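Drarkex Tasting Notes: README

Drarkex is a collection of wine tasting notes, written in English by two people who do not agree about Riesling. It holds 1288 notes on 1197 wines. The difference between those figures is the wines we opened twice, usually because the first set of notes had been written too late in the evening to be read by anyone, including the author.

Maintained by Tomos Rowlands and Frida Blöndal. Released 28 July 2022.

## What's in it

One plain text file per note, plus a single table, `notes.csv`, with these columns:

- `note_id`: a number. It means nothing and is not a ranking, despite what one producer wrote to tell us.
- `wine`: the name as printed on the label, accents included.
- `grape`: the main grape. Blends are separated by semicolons, largest share first where the producer told us the shares. Many would sooner hand over their children.
- `vintage`: four digits, or `NV`.
- `look`, `nose`, `mouth`: free text, one to six sentences each.
- `score`: out of 100, in theory. The lowest we ever gave is in there and you can find it yourself.
- `taster`: `TR` or `FB`.
- `blind`: `yes`, `no` or `peeked`.

The `peeked` value was added in version two after a frank conversation.

## How the notes were made

Wines were poured in flights of four, in plain glasses, with bread and water on the table. We each wrote by hand and typed up the next day. Spelling has been fixed. Opinions have not. If a note says "wet cardboard and regret," the taster meant it, and no editor has been allowed near it.

Sparkling wines were tasted cooler than the still ones, at whatever the fridge felt like that day. We have no thermometer readings before the second September of the project and would treat the ones after that with caution too. 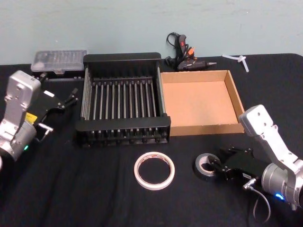
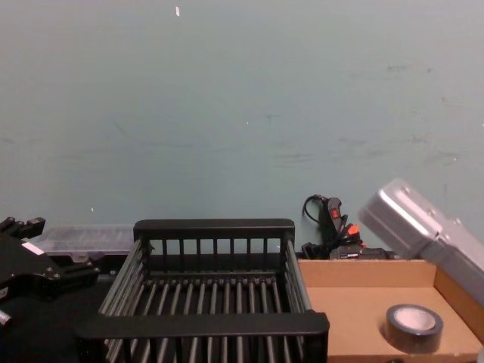 Bottles came from three sources: our own money, samples sent by importers, and a cellar clearance at Petumus, the wine shop where Frida worked for six years. The table doesn't record which is which. It should have. We noticed this far too late, and guessing now would be worse than leaving it out.

## Words we use

Tasters like to think their vocabulary is shared. Ours is barely shared between the two of us, so some help:

- "Short" means the taste is gone before you have put the glass down.
- "Serious" is TR's word for a wine he didn't enjoy but feels he ought to have.
- "Friendly" is FB's word for a wine under the price of a sandwich.
- "Brioche" appears in 111 notes. We're sorry. It really does smell like that, but we could have tried harder.
- "Mineral" was banned halfway through. In the early notes, read it as "I have run out of fruit."

## Known problems

Scores drift. TR got stricter over the years and FB got kinder, so please don't average the two and call the result a consensus. If you need to compare scores, compare within one taster and within one year.

Riesling is overrepresented in the TR notes and treated unfairly in the FB ones. Rosé hardly shows up at all in winter, for the obvious reason.

The order of wines in a flight isn't recorded either. Anything poured after a big sweet red had a hard life, and its score may show it.

Eleven notes describe corked bottles. They have a blank score and a `nose` field you may not want to read over lunch.

## What you can use it for

Teaching, text analysis, settling arguments, starting them. We'd ask you not to use the scores to sell wine. A shelf card with one of our numbers on it turned up once, attached to a different vintage, and Tomos still brings it up at dinner.

To load the table, use Furo or any spreadsheet that can handle UTF-8. If the accents come out as soup, the encoding was set wrong on import and the file is fine. We have checked the file. Please check the import before writing.

## Changes

- v3: duplicate wines linked, `vintage` cleaned up, two Chablis discovered to be the same Chablis.
- v2: added `blind` and its confessional third value.
- v1: everything, badly.

## Citing

Rowlands, T. and Blöndal, F., Drarkex Tasting Notes, version 3. Order of names decided by a blind tasting, which Frida would like to see repeated.

Contact: use the form on the project page | © Rowlands and Blöndal | Back to top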